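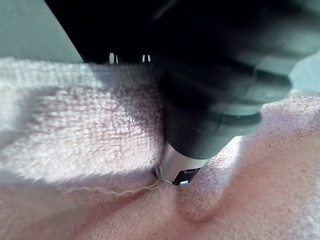
A robot fingertip pressing into a pink towel.

Robot hands at work: what the open day at Skorkberg showed

On October 13, 2018, the Skorkberg workshop opened its doors to school groups. Visitors watched robot hands working close up, with soft materials and small household items. The demonstration was run by Akosua Kwofie, a mechanical engineer, and Villads Overgaard, who writes the software that tells the fingers when to move.

What is a robot hand?

A robot hand is the part of a robot that touches things. Engineers call it an end effector. It sits at the end of the arm, where your own hand sits at the end of yours. The places where its fingers bend are called joints. A motor that makes a joint move is a type of actuator.

Why start with a towel?

A towel is hard for a robot to handle. A brick keeps its shape when it is pushed. A towel does not. It folds, sinks and bunches up, and its shape can change each time a finger touches it. Engineers call this kind of object deformable.

The surface matters too. Terry cloth is covered in small loops of thread. Loops can catch on an edge, and they squash when pressed, so the robot cannot treat the top of the towel as a fixed height. The control program has to allow for a surface that gives way.

How does the robot know where its fingers are?

Each joint has a sensor called an encoder. The encoder measures the angle of the joint and sends that number to the computer. The Skorkberg system reads its encoders 100 times every second. From the angles and the lengths of the finger parts, the computer calculates the position of each fingertip. This calculation is called forward kinematics.

You can do a slow version yourself. Close your eyes and touch your nose. Your brain used the angles of your shoulder, elbow and wrist to work out where your finger was.

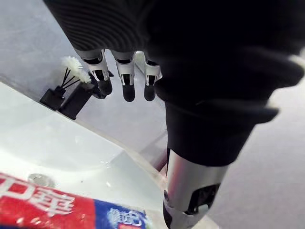 Can a robot hand feel what it is touching?
It can measure touch if it has force sensors, which turn a push into an electrical signal, but it does not feel soft or rough the way a person does.

How hard should it press?

Grip force is measured in newtons. If the force is too low, the object slips. If it is too high, the object may be crushed. During the talk, Ms. Kwofie set the limit at 10 newtons. When the measured force reaches the limit, the motors stop pushing.

How does a robot get better at a task?

Engineers run a task, record the results and adjust the program. Between July and the open day, the team recorded 2,343 attempts at picking things up. A failed attempt is kept as well, as it shows which setting needs to be changed.

Words to know

Actuator: a part that makes something move.
Deformable: able to change shape when pushed or pulled.
Encoder: a sensor that measures the angle of a joint.
End effector: the tool or hand at the end of a robot arm.
Newton: the unit used to measure force.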